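Recording Table-Clearing Demonstrations with the Hand-Held Gripper

Student Robotics Build Notes, Unit 4
Prepared by Vivek Chauhan, with corrections from Yufang Feng
Last revised in May

Scope

These notes cover one recording session with the hand-held gripper for the table-clearing task. They assume the gripper has been assembled according to Unit 2 and the camera has been calibrated according to Unit 3. Training on the recordings is covered in Unit 5 and is not repeated.

The output of a session is a folder of short episodes. Each episode contains video from the gripper camera, a jaw-width trace and a plain text note. The club target for the Tranura entry is 400 accepted episodes across all crews. A crew of two can finish a session in an afternoon once the table procedure is familiar.

What you need

Hand-held gripper with both finger pads fitted
Table with a plain top
Serving tray, plastic, with a raised rim
Plates and bowls from the task crate
Laptop with Gestis installed, version as pinned in the repository
Calibration board
Masking tape and a steel ruler
Two people

Gestis is the club's own recorder. The older logging script still runs, but it writes jaw width in raw encoder ticks and the files will not load with the current converter. If you have files from the old script, send them to Lorenz Oberholzer before you delete anything.

Step 1. Set up the table

Clear the working surface and wipe it down. Dust and crumbs are picked up by the finger pads and change the grip from one episode to the next.

Mark the start position for the tray with four short pieces of masking tape. Place the tray, photograph it from directly overhead, then remove the tape. The overhead photograph is the reference for resetting the tray. Leaving the tape down gives the policy a marker that will not be present at the competition, and it did learn to use the tape in our first attempt.

Turn off any lamp that makes a hard bright spot on the tray. Overhead room lighting is adequate. Close the blinds if the sun is moving across the table, and keep the same arrangement for the whole session.

Step 2. Check the gripper

Hold the gripper at working height and open and close it ten times. The jaw should travel smoothly and both fingers should reach their stops together. If one finger lags, check the linkage screws before you check anything else.

Inspect the pads. Fraying along the top edge is acceptable for recording provided the contact face is intact. Replace a pad if it has lifted from the finger, if it is torn through, or if it has become shiny where it meets the plate rim. Replacement pads are in the Handska box, second drawer. Cut new pads with a sharp blade and a ruler, as scissors compress the foam and leave a tapered edge.

Close the jaw fully and set zero in Gestis. Then open it to the stop. The displayed opening should be 90 mm. A reading more than 1 mm out means the zero was set on a jaw that was not fully closed, or the encoder magnet has shifted. Repeat the zero once. If the error remains, stop and follow the encoder section of Unit 2.

Step 3. Start the recorder

Connect the gripper and open Gestis. Select the profile for your gripper by its serial sticker, then select the task name from the list. Do not type a new task name. Three spellings of the same task took Ans Van Acker an evening to merge.

Confirm the following on the status panel before you record:

Camera: live, no dropped frames
Jaw: live, value changes when you squeeze the trigger
Clock: synchronised
Disk: at least 20 GB free

Show the calibration board to the camera for five seconds from three different angles and save this as the session header. Episodes without a header can be recovered, but the process is slow and the result is less accurate.

Step 4. Assign the two roles

One person is the operator and holds the gripper. The other is the handler, who places and resets the dishes and calls the start and end of each episode. Swap roles every 20 episodes. Operators get tired before they notice it, and the approach paths become short and abrupt.

The handler's hands should be out of view before the start call. Any episode in which the handler is in view during the grasp is rejected by the review script, apart from those in the handover set described in Step 6.

Step 5. Record the approach

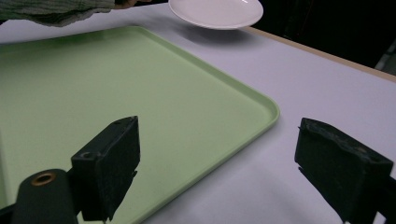

Approach height is the part of the recording that new operators most often get wrong. The jaw should be wide open before it reaches the tray and should stay open until the fingers are on either side of the target. With the fingers spread so that one is over the green tray and the other over bare table, the rounded corner of the rim shows in the gap between them, and the operator can judge position from that corner. Keep the rim visible for as long as the path allows. Apart from the rim, the camera has mainly the wooden table edge to work from when the tray is empty and the tabletop is plain, and tracking quality falls when both leave the view together.

Move at a steady pace. A full episode for a single plate should take between six and ten seconds. Fast wrist rotation blurs the video and is the main cause of tracking loss, so rotate while you are still well clear of the table and finish the last part of the approach in a straight line.

For a plate, bring the gripper in so that one finger passes above the rim and the other below it. Where the plate sits flat, tilt the jaw until the lower finger can slide under the raised part of the rim. Close until the jaw reading stops falling, hold for half a second, and lift. Do not squeeze harder to compensate for a poor position. Open, back off and end the episode as a failure.

For a bowl, grasp the wall with one finger inside and one outside. The jaw line should point at the centre of the bowl. Off-centre grasps will hold in the hand but slip on the arm, which has less compliance at the wrist than a person does.

Lower the dish into the tray and release only when its base is in contact. Withdraw straight back by at least one finger length before turning away.

Step 6. Record the handover set

The competition task includes a stage in which a person adds dishes to the table while the robot is working. We record a separate set for this. The tag in Gestis is "handover".

In these episodes the handler brings in a plate after the start call and sets it down near the tray. The operator holds the gripper at approach height with the jaw open and waits. Begin moving only after the handler's hand has left the plate and cleared the tray. If the operator moves early, mark the episode as a failure, even when the grasp itself is good. A policy trained on early starts will reach toward a hand.

Vary the entry side between episodes, and vary the pause before the plate is set down. Handlers should wear whatever they have on. Mixed sleeves and bare forearms are both wanted, and there is no benefit in matching clothing between crews.

Record 144 handover episodes per crew. The number comes from the placement sheet, which has 12 tray and plate layouts, each repeated 12 times. Print the sheet and mark off each repeat in pencil.

Step 7. Label and review

At the end of each episode Gestis asks for a result. Use one of these:

Success: the dish is in the tray and the gripper has withdrawn
Failure: the attempt ended without the dish in the tray, or the procedure was broken
Discard: equipment fault, interruption, or tracking lost

Failures are kept. Discards are deleted at upload. Do not use Discard for an attempt that was clumsy.

After every 20 episodes, play back two at random at full speed. Look at the jaw trace beside the video. The trace should be flat during the approach, drop once at the grasp, stay flat during the carry and rise once at release. Several small steps during the approach mean the operator is fiddling with the trigger. Tell them at the swap.

Step 8. Upload

Run the export from the Gestis menu and wait for the checksum line. Copy the folder to the Baumgartner share under your crew name. The share is mounted on the two desktop machines in the back room and is not reachable over the student wireless network.

Add a line to the session log with the crew names, gripper serial, lighting arrangement and anything that changed partway through. A pad replacement counts as a change, as does moving the table.

Troubleshooting

Tracking lost at the same point in every episode. The view at that point has too little texture. Raise the approach path or shift the tray closer to the edge of the table, then record a new reference photograph.

Jaw reading drifts during a session. The encoder cable is under tension. Re-route it along the body with slack at the pivot.

Plate rotates on lift. The grasp is too far from the line through the centre of the plate. Move the contact point, not the wrist angle.

Tray slides when the dish is placed. The dish is being dragged across the rim. Lift higher on the carry. Do not fix the tray down with tape or putty, since the competition tray is unsecured.

Video is dark or changes brightness partway through. Auto exposure has been left on. Set exposure manually in the camera tab and discard the affected episodes.

Checksum fails on export. Run the export again to a local folder. A second failure usually means a full disk.

Revision notes

Jaw check tolerance tightened from 2 mm to 1 mm at the request of Urs Gruber.
Handover set moved into this unit from Unit 6.
Bowl grasp wording corrected.
Mug instructions removed until the task rules are confirmed.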